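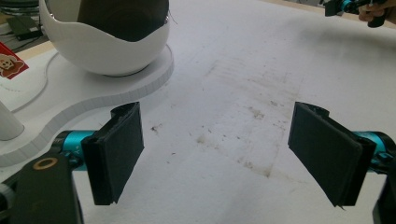 Dandberg House Interiors Group
Minutes of the regular meeting, Oct 21, 2026

Present: Dzintra Rozīte (chair), Rūta Kļaviņa, Andri Mösli, Ivars Butkienė (minutes)
Absent: Arnar Østergaard

1. Minutes of the August meeting
Approved with one correction. The hallway runner is 61 inches long, and the earlier minutes had it as 56. Rūta has already changed the order.

2. Front sitting room
Rūta showed the three wallpaper samples from Geltach. The group preferred the narrow green stripe. Andri thought it would look busy next to the bookcases and asked to see it at full height before anyone signs off. Rūta will pin a length of it beside the window and leave it up until the next meeting. The cream trim stays. No decision on the ceiling color.

The two armchairs will be reupholstered in the rust wool. Ionescu quoted for both chairs including new webbing. Dzintra asked whether the price covers pickup. Ivars to find out.

3. Lighting
Brurnar cannot supply the brass wall lights in the short version. The long version sticks out too far over the stairs. Andri suggested using the long ones in the dining room, where there is space, and plain shaded fixtures on the landing. Agreed.

Dzintra reported that the lamp on the hall table is too dim to read the guest book by. A 60-watt bulb is the most the shade is rated for, and it already has one. Rūta has a taller lamp at home that she will bring in to try.

4. Dining room curtains
The linen came back from the cleaner shorter than it went in, by almost 100 millimeters on the left panel. The right panel was not measured. Options discussed were a contrasting band at the hem or lowering the rod. Lowering the rod would leave holes to fill above the window, and the plaster there is soft. Band preferred. Dzintra will bring fabric scraps in dark blue and in the same rust as the chairs.

Andri asked that the cleaner be told about it. Ivars will write.

5. Pictures and shelves
Arnar sent a note asking that the bird prints go back on the stair wall and not in the back bedroom. Rūta said the stair wall gets direct sun in the afternoon. Held over until Arnar can attend.

The lower shelves in the study are to be cleared of magazines. Anything wanted should be taken by the end of the month.

6. Other business
The paint left over from the pantry is in the basement, labeled. There is enough for touch-ups but not for a second room.

Spare keys: Andri has one set, Dzintra has the other.

Actions
Rūta: wallpaper length, taller lamp
Ivars: Ionescu pickup, letter to cleaner
Dzintra: fabric scraps for hem
Andri: revised lighting order to Brurnar

Next meeting to be set by email.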